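Ticket 3167 – Coffee point, Rilano level: grinder tripping outlet, counter not cleared
Queue: Premises and Pantry Support
Site: Fotside Building
Priority: Normal
Status: Open – awaiting part
14 comments · 5 shares

Summary of report

The requester states that the coffee grinder at the Rilano coffee point stops partway through a grind and that the wall outlet serving it then has no power until the reset button on the breaker panel is pressed. The requester further states that the counter is regularly left with food packaging on it, and that this makes it difficult to keep the grinder area clean. The two matters were entered under one ticket at the requester's preference. Premises Support would ordinarily separate them, but the same counter is concerned and the work can be carried out in one visit.

Log

Entry 1. Ticket received and acknowledged. The requester was asked to confirm which outlet was in use, whether any extension cord was involved, and what else was running when the power was lost. Reply received the same day: the grinder is plugged directly into the wall outlet in the tiled backsplash, with no extension cord. The requester was not able to say what else was running.

Entry 2. First visit, Wednesday, 8:40 a.m. The grinder was run empty for one minute without fault. It was then run with beans at the medium setting, again without fault. At the finest setting the motor slowed noticeably and the breaker opened after 19 seconds. The breaker was reset and the test was repeated with the same result. The outlet was tested with a meter and found to be correctly wired. No heat marks were found on the plug or on the face of the outlet.

Entry 3. The hopper was emptied and removed. The upper burr was taken out and inspected. Compacted coffee was present on both burrs and in the exit chute, and the chute was close to fully blocked. This is consistent with a long period without cleaning. The log sheet kept in the drawer shows the last recorded cleaning in November. Both burrs were brushed, the chute was cleared with a wooden pick, and the unit was reassembled.

Entry 4. Retest after cleaning. Medium setting: no fault. Finest setting: no fault on the first two attempts, breaker opened on the third. The motor was warm to the touch. The requester was advised to leave the grinder at medium or coarser until further notice. A card to that effect was placed inside the cupboard door.

Entry 5. Query raised with the electrical contractor, Hennessy, regarding the rating of the circuit. The contractor replied that the circuit is shared with the Zinby water heater on the other side of the wall and that the two should not be expected to run together under heavy load. The heater was found to be on a timer that starts at 8:30 a.m. – ten minutes before the first visit. This had not been noted on the earlier drawings and has now been added.

Entry 6. The heater timer was moved to 6:00 a.m. so that heating is finished before the coffee point is in general use. The grinder was then tested at the finest setting five times in succession. The breaker held on each occasion. The motor continued to slow at that setting, and the burrs are considered to be worn. A replacement set has been requested from the supplier.

Entry 7. Requester asked whether the grinder may now be used at all settings. Advised that medium and coarser settings may be used freely and that the finest setting should wait for the new burrs.

Entry 8. Counter. The requester reports that takeout containers, lids and chopsticks continue to be left out, in some cases close to the grinder. Users are reminded of the following, which has been posted for the Rilano level before:

– Food containers are to be closed and placed in the food waste bin once finished with. Containers with scraps in them are not to go in the paper recycling.
– Loose lids and chopsticks are to be thrown away with the container they came with.
– Cups, including clear plastic ones, are to be moved away from the back of the counter before the grinder is lifted for cleaning. They are easily missed against the tile.
– The grinder cord is to be left on the wall side. It should not be drawn across the front of the counter or over the edge.
– Beans are to be topped up from the sealed tin only. The hopper lid is to be put back each time.

Entry 9. Cleaning interval. The grinder has been moved from the quarterly list to the monthly list. The cleaning sheet will remain in the drawer and should be initialed by whoever carries out the work. Brushes and picks are kept with the sheet – please do not use them on the counter or the sink.

Entry 10. Supplier has confirmed that the burr set is on order. No delivery day has been given. The counter was checked on the afternoon round. The counter item stays open alongside the grinder item. 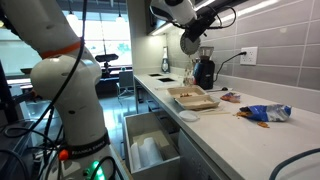 Entry 11. Once the burr set arrives, a visit of 19 minutes will be booked outside the morning period, and the requester will be notified by reply to this ticket. The grinder will be unplugged for the whole of that visit. If the breaker opens again before then, users should leave it off and add a comment giving the time of day and the grind setting in use.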